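Sep 15, 2023 – Floor pickup rules, second pass

OK so the guest room guidelines. Rhea Ocampo has been after me to get these out of the shared folder and into the newsletter where people will read them. Quick version below, long version still in the folder (version 28, ignore anything older, the one marked FINAL is not final).

Applies to all litter pickup work at Etdale and Surthorpe. Honorato is on its own rules until December, their floors are hard and their rooms are laid out diffrent.
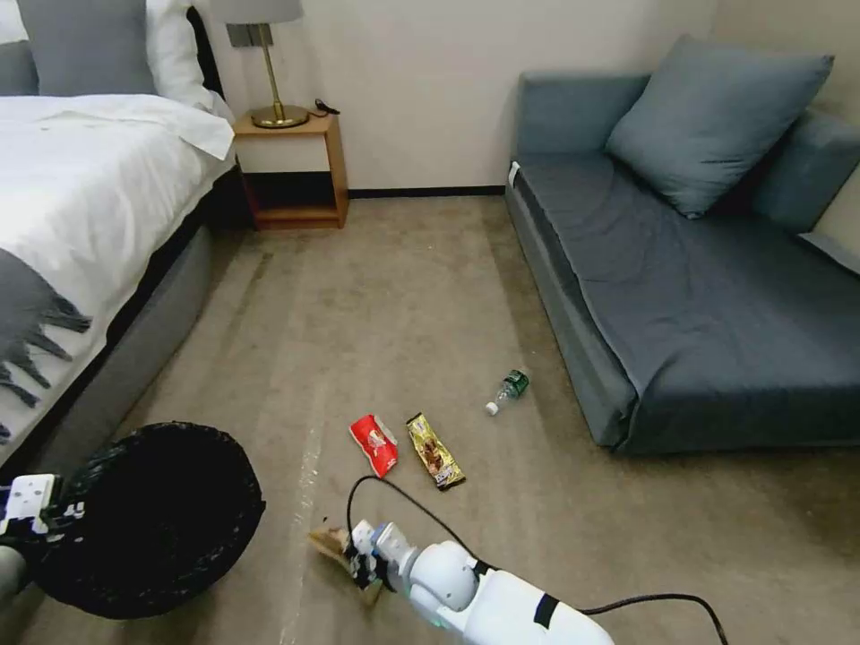 *4 min read*

Start with grip height. Paper and wrappers get lifted low and carried low. We had it written as "keep the item under the mattress line" and people argued over which part of the mattress. New wording – keep the item below the sofa seat until it's over the bin. A crumpled bit of paper held just off the carpet is right. Held up at lamp level is wrong, even if it's quicker.

Trash vs. guest property. Biggest section, most of the comments. The rule now:

- On the floor and clearly empty or crumpled: trash. Wrappers, crumpled paper, that kind of thing.
- On the floor, closed, with anything in it: stop and ask. A bottle with its cap on counts as closed. Operator checks the level on the feed and confirms before the arm goes near it.
- On a nightstand, bed or sofa: never. Chargers and cords especially. Doesn't matter how much it looks like junk.
- Paper with handwriting: stop and ask. Yes, every time.

Somebody at Surthorpe asked if "stop and ask" can be a batch, one question for the whole room. Yes, as long as each item gets its own yes or no. A blanket yes doesn't count and will get flagged in review.

Bin handling. Two ways are allowed. Bin stays on the floor, upright, and the arm brings things to it. Or one arm holds the bin by the rim and tips it toward the litter while the other arm does the picking. Second one is faster with wrappers but read the conditions first:

- grip on the rim only, never the side wall. The woven and mesh ones dent and then they don't sit flat
- nothing heavy already in the bin
- tilt only, no sweeping the bin along the carpet like a dustpan. We've had this discussion
- set it back upright before the base moves. Even a short move

Order of pickup. Nearest first unless something is under the base path, then that. We dropped the old "biggest first" rule, it made the arms cross too much and the reach over the far items was ugly.

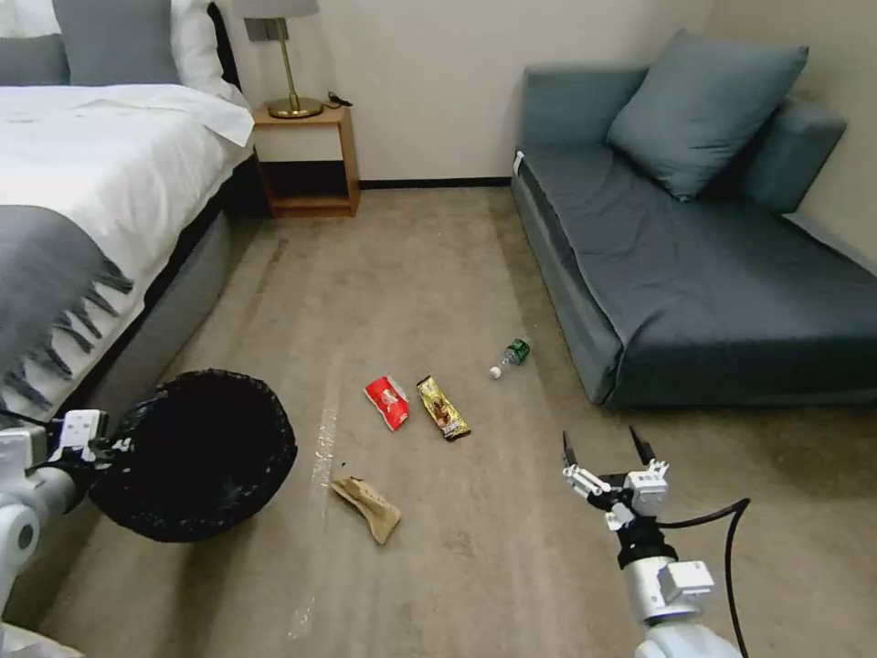 Both grippers stay in view of the head camera the whole time one of them is holding the bin. If you lose sight of either, pause. Don't guess where it is from the joint readout, that was fine on the old Hekier setup and it is not fine now.

Soft furnishings. Throws with fringe are the number one snag risk, ahead of curtains. Keep the arm a full gripper width off any tassels hanging down the side of a bed. If a tassel does get caught – open the gripper, wait, call it in. No pulling back. Same for tags on sofa covers, they're small and the fingers love them.

Cables. The arm cable needs slack but shouldn't be able to reach the carpet at full extension. Check before the run and not during. If it loops out far enough to brush a bed or sofa, re-dress it and start over.

Crumbs. Not our job! Arms pick up pieces, the vacuum does crumbs. Don't mark a room failed for crumbs. Don't mark it clean either, use "picked, needs vacuum". That's a new status and it's already in the dropdown.

Numbers, since Rhea will ask. 2,768 pickups logged under the first draft, 58 sent to review. Most of the 58 were missing confirmations on capped bottles, which is why that rule got longer. We'll look at it all again after the next 1,000.

Sign-off. Every operator reads the long version and initials the last page before their next shift. Site leads keep the page, don't mail it to me. If you disagree with something put it in the comments with the section number, "the bin part is wrong" gives me nothing to go on.

Still open, for next time: what to do with coins, whether a folded bag counts as closed (leaning yes, treat it as closed for now), and who restocks liners at Etdale becuase at the moment it's whoever notices.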